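## 第9章　燃料価格の通知と発注点の設定

この章では、燃料管理ソフトウェア Flallen で、価格の通知と発注点を設定する方法を説明します。対象になる燃料は、灯油、A重油、軽油です。都市ガスと電力の契約は別の章で扱いますので、ここには書きません。

設定の前に、次のものが用意できていることを確認してください。

- Flallen の管理者用アカウント（閲覧用アカウントでは保存ボタンが表示されません）
- 価格情報サービス Andow の利用者コード
- タンクに取り付け済みの液面計 Bilgin と、その登録番号
- 燃料販売店との契約書、または最近の請求書

契約書は、手元に紙で置いておくと便利です。手順の途中で、単価の決め方と最低配達量を入力する画面があります。記憶で入力した値は後で見つけにくい間違いになりますので、必ず書類を見ながら入力してください。

### 9.1　価格情報をつなぐ

1. 管理者用アカウントでログインし、左のメニューから「価格」を開きます。
2. 「情報元を追加」を押し、一覧から Andow を選びます。
3. 利用者コードを入力します。英字の大文字と小文字は区別されます。
4. 「地域」の欄で、燃料が配達される場所の地域を選びます。本社の所在地ではありません。
5. 「燃料の種類」で、使用している燃料だけに印を付けます。
6. 「接続を確認」を押します。画面の右上に緑の文字で「接続済み」と出たら、「保存」を押します。

価格の更新は、平日の朝に一度だけ行われます。接続した直後は価格の欄が空白のことがありますが、次の更新まで待ってください。更新の時刻を過ぎても空白の場合は、地域の選択をもう一度見てください。地域が「未指定」のままでも接続の確認は通りますので、この間違いは多いです。

> **注記**
> Andow が表示する価格は、地域の指標価格です。販売店が請求する単価と同じにはなりません。配達費、税、契約上の値引きは 9.2 で入力します。

### 9.2　契約の単価を入力する

契約の単価には、大きく分けて固定型と連動型があります。固定型は、契約期間の間は単価が変わりません。連動型は、指標価格が動くと、決められた計算によって単価も動きます。請求書に「前月平均による」や「改定あり」と書いてある場合は、連動型です。

**固定型の場合**

1. 「契約」を開き、「新しい契約」を押します。
2. 「固定」を選び、1リットル当たりの単価を入力します。
3. 税を含む単価か、含まない単価かを選びます。
4. 契約の開始月と終了月を入力します。
5. 「保存」を押します。

**連動型の場合**

1. 「契約」を開き、「新しい契約」を押します。
2. 「連動」を選び、基準になる指標を一覧から選びます。
3. 「加算額」に、指標価格に足す金額を入力します。値引きの契約では、マイナスの値を入力します。
4. 「反映の遅れ」に、指標価格が単価に反映されるまでの月数を入力します。例えば、4月の平均価格が5月の単価になる契約なら「1」と入力します。
5. 画面の下の「試算」を押し、表示された単価を最近の請求書と比べます。
6. 差がないことを確認してから、「保存」を押します。

試算の結果が請求書と合わないとき、原因のほとんどは手順4の月数です。次に多いのは、税の扱いです。軽油には軽油引取税がありますので、灯油やA重油と同じ設定を写して使わないでください。

> **注意**
> 契約の途中で販売店が計算方法を変更した場合、古い契約を書き換えないでください。古い契約に終了月を入れて閉じ、新しい契約を作ります。書き換えると、過去の月の費用も新しい方法で計算し直され、会計の記録と合わなくなります。

### 9.3　価格の通知を設定する

通知には「上限」「下限」「変動」の3種類があります。全部を使う必要はありません。初めて使う方には、変動の通知だけを有効にすることをお勧めします。

1. 「通知」を開き、対象の燃料を選びます。
2. 上限の通知を使う場合は、スイッチを入れ、単価を入力します。その単価を超えた日に通知が送られます。
3. 下限の通知も同じように入力します。
4. 変動の通知では、比べる期間と変動の幅を入力します。
5. 「送り先」に、通知を受け取る人のメールアドレスを入れます。
6. 「試験送信」を押し、メールが届くことを確認します。

変動の幅を小さくしすぎると、ほとんど毎朝通知が来るようになります。多くの通知が来ると、読まずに削除する習慣ができてしまい、大切な通知も見落とします。最初は広い幅で使い、一か月くらい様子を見てから狭くしてください。

上限の通知を受けたときに何をするかは、あらかじめ職場で決めておいてください。Flallen は価格を知らせますが、買うか待つかの判断はしません。原油の価格が下がっても、為替や国内の輸送費の影響で、配達の単価がすぐに下がらない場合があります。反対に、原油が上がった場合も、単価に表れるまでに時間がかかります。グラフの「原油」の線は参考として見て、判断には「契約単価」の線を使ってください。

送り先に複数の人を登録する場合は、メールアドレスの間を半角のコンマで区切ります。全角の読点を使うと、最初の人にしか届きません。

### 9.4　液面計を登録する

発注点を使うには、タンクの残量が Flallen に届いている必要があります。残量は、液面計 Bilgin から中継器 Pruvar を通って送られます。

1. Pruvar の電源を入れ、前面のランプが点滅から点灯に変わるまで待ちます。
2. Flallen で「タンク」を開き、「タンクを追加」を押します。
3. 液面計の登録番号を入力します。番号は本体の裏のラベルにあります。
4. タンクの形（円筒横置き、円筒縦置き、角形）を選びます。
5. 内側の寸法を入力します。外側の寸法を入れると、残量が実際より多く表示されます。
6. 「底の残り」に、吸い上げることができない量を入力します。
7. 「残量を読む」を押し、タンクの目盛りと比べます。

二つの値の差がタンク容量の2%以内であれば、そのまま使えます。それより大きい場合は、手順4と手順5を見直してください。円筒横置きのタンクを角形として登録すると、半分の高さでは値が合い、上と下で値がずれます。残量が半分のときだけ確認して安心しないように、給油の前と後に一度ずつ比べてください。

> **警告**
> 液面計の取り付け、取り外し、配線の変更は、危険物を扱う資格のある業者に依頼してください。タンクの点検口を開けた状態で、通信の確認をしないでください。タンクの近くでは火気を使用しないでください。

### 9.5　発注点を決める

発注点とは、「残量がこの値より少なくなったら注文する」という量です。次の考え方で計算します。

**発注点 ＝ 一日の使用量 × 配達までの日数 ＋ 予備の量 ＋ 底の残り**

一日の使用量は、年間の平均ではなく、最も使う月の平均を使います。暖房用の燃料では、冬と夏の差がとても大きいです。年間の平均で決めた発注点は、冬には低すぎます。

計算の例を示します。一日の使用量が100リットル、配達までの日数が9日、予備の量が二日分、底の残りが44リットルのタンクでは、発注点は1,144リットルになります。

1. 「タンク」を開き、対象のタンクを選びます。
2. 「発注点」の欄に、計算した量を入力します。
3. 「最低配達量」に、契約書の値を入力します。
4. 「満量」に、給油できる上限の量を入力します。タンクの全容量ではありません。
5. 「確認」を押します。

手順5で「配達量が入りません」と表示された場合は、発注点のときの残量に最低配達量を足すと、満量を超えるという意味です。このときは発注点を下げるのではなく、まず販売店に最低配達量の相談をしてください。予備の量を減らして解決すると、雪や道路の工事で配達が遅れたときに燃料が足りなくなります。

> **注記**
> 発注点の通知は、注文ではありません。販売店への注文は、担当者が電話または販売店の画面で行います。注文した後は「注文済み」の印を付けてください。印を付けないと、給油されるまで毎朝同じ通知が送られます。

### 9.6　価格と残量を組み合わせる

価格の下限と残量の両方を条件にして、通知を出すこともできます。「通知」の画面で「条件を組み合わせる」を押し、二つの条件を選んでください。タンクに十分な空きがあり、単価も低いときだけ知らせる、という使い方ができます。

この機能を使う場合でも、発注点の通知は必ず有効のままにしてください。組み合わせの条件は、価格が下がらなければいつまでも成立しません。価格を待っている間に、残量は毎日減ります。

### 9.7　困ったとき

| 表示または状態 | 確認すること |
|---|---|
| 価格が三日以上変わらない | 祝日の有無、Andow の利用者コードの有効期限 |
| 「単価を計算できません」 | 契約の終了月が過ぎていないか |
| 残量が急に増えた | 給油の記録があるか。なければ液面計の点検を依頼する |
| 残量が「--」と表示される | Pruvar の電源とランプの状態 |
| 通知が届かない | 迷惑メールのフォルダ、アドレスの区切り文字 |
| 請求書と金額が違う | 税の設定、反映の遅れ、配達費の入力 |

残量が急に減り、使用の心当たりがない場合は、漏れの可能性があります。設定を調べる前に、タンクと配管を目で確認し、油のにおいや跡があれば元の弁を閉じて業者に連絡してください。

### 9.8　設定の控えを取る

全部の設定が終わったら、「管理」から「設定の書き出し」を選び、ファイルを保存してください。契約を追加したとき、タンクを変更したときも、同じように保存します。ファイルには単価が含まれますので、社外の人と共有するフォルダには置かないでください。

本章の作成：Nevzat Kurtuluş　手順の確認：Anitha D'Souza
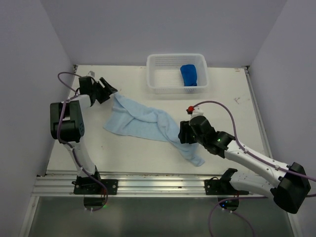 水色のタオルの角をつかむ左側のアーム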